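November 20, 2022

After almost three years of sealed crossings and canceled ferries, the little mountain territory of Plivenberg will open its doors to visitors again in February, and a good many people on both sides of the border are already digging out their suitcases.

The government said travelers may come in through two places at first, the road crossing at Trodanitz and the lake landing at Clivier (which has had a new coat of paint and a bigger waiting room while it stood idle). Visitors will need proof of vaccination and a negative test, and they may stay for up to 25 days. Children under 4 won't have to be tested at all, which should come as a relief to anyone who has tried it! 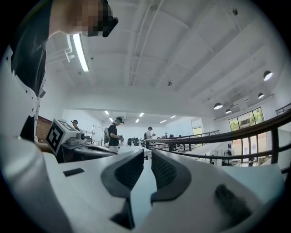
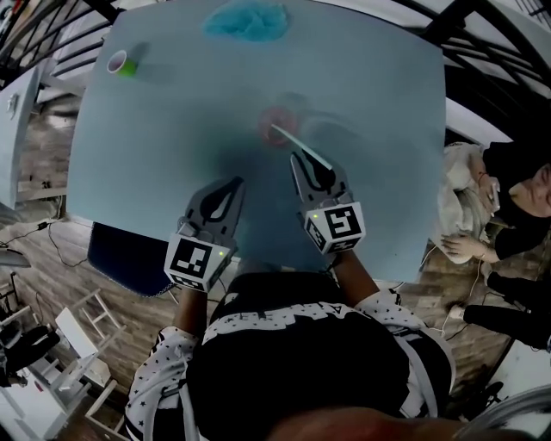 Lucero Urrego said she had been waiting for this news for so long that she read it through twice before calling her sister in Trodanitz, and that the two of them cried a bit and then got straight down to arguing over who would cook.

Guesthouses are busy too. The Đặng family inn by the landing has started a waiting list, and the tourist office says 1013 people wrote in with questions on the first day alone, most of them wanting to know when the ferry runs. The winter timetable is due out before the end of 2022, and tickets will be sold at both crossings.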